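25 April 2021

Congee day. I had the big bag of Lavama short grain open from last week and wanted to settle the water question before the Lirndale tasting in August, so this is mostly numbers and grumbling. If you're reading this on the shared drive, the older soup notes are in the other folder and I haven't tidied them.

Batch one. 202 g rice, rinsed three times, 48 minutes on the porridge setting. Way too thick. It set like wallpaper paste as soon as I ladled it, and the spoon stood up by itself for a good few seconds. Flavour was fine, a bit flat. Next time salt it at the start. I always say that and then I always forget, so I've written it on the lid of the rice tub in marker.

Batch two. Same rice, same rinse, plus 500 mL extra water and a thumb of ginger sliced into coins. Much closer! Grains had split properly and the whole thing moved when I tipped the bowl. The ginger was a touch strong for me (I grew up with the plain stuff) but I can see people liking it. There was foam up around the vent, which I wiped off, and it came back, and I wiped it off again. I think that's the fill level. The maximum line on the inside is meant for rice and I'd stay a good two fingers below it for anything soupy.

Batch three was supposed to be the same as two with the rice soaked overnight. I soaked it, drained it, and then weighed it wet like a goose. 641 g on the scale, which tells me nothing much about the dry weight, so the result doesn't count. I cooked it anyway. Lovely texture, very silky, and I ate two bowls of it for lunch with white pepper and a bit of chopped green onion. Redo this one properly.

Other bits and pieces:

- the Mangubat measuring cup and the cup that came with the pot don't agree, use the scale
- the inner bowl wants a soft sponge only, there's already one scratch from the metal whisk
- ginger coins are a pain to fish out, try one big bruised piece
- we're nearly out of white pepper
- the Irnar order sheet still lists the long grain, need to change that before it goes in

I also tried stirring halfway on batch two versus leaving it shut on batch one. Not a fair test, I know, with the water being different as well. My hunch is that stirring helps the colour go even and stops the skin forming on top, but you lose a lot of steam with the lid up. I'd like to run a pair with the water the same and only the stirring changed. That's two more cooks and most of a day, so it'll have to wait until the bench is quieter.

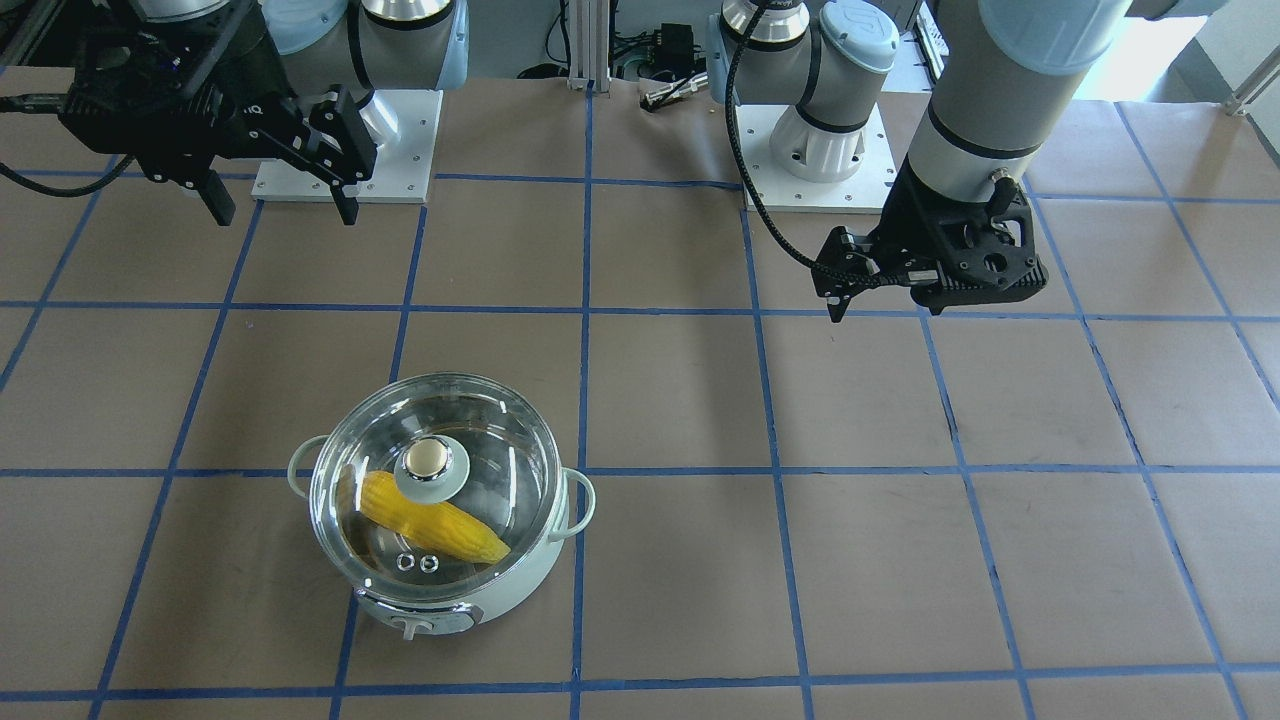
Spills are the other thing I want to sort out, as congee gets everywhere and it goes like cement once it dries. Kraft paper under the pot is still my favourite for this — you can peel off a grubby sheet and put down a fresh one, no scrubbing. The blue tape squares are handy too: I can write down which one the pot sits in and put it back in the same spot for the next batch, so the ladle and the bowls end up where my hands expect them. One gripe is that tape edges lift if you drag a heavy pot over them, so please pick it up and set it down.

For next time I'll do the soaked batch again with the rice weighed dry, then the two stirring ones. Salt at the start. I'd like to try a spoonful of glutinous rice mixed in as well, maybe a tenth of the total, just to see what it does to the body. Leftovers from batch two are in the fridge in the square tub, help yourselves, and loosen it with a splash of boiling water before you heat it up or it'll catch on the bottom.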